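Vestavley (software)

Vestavley is a grasp planning package for robot arms with two-finger grippers. It reads images from a camera at the wrist, proposes grasps and ranks them before the arm moves. Version 2 scores up to 500 candidates per cycle and keeps the fingers open until one is accepted.

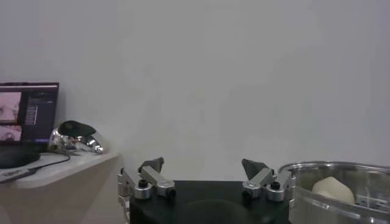 Tsegereda Sisay has objected that the ranking favors wide objects, and that thin ones are often rejected without a logged cause.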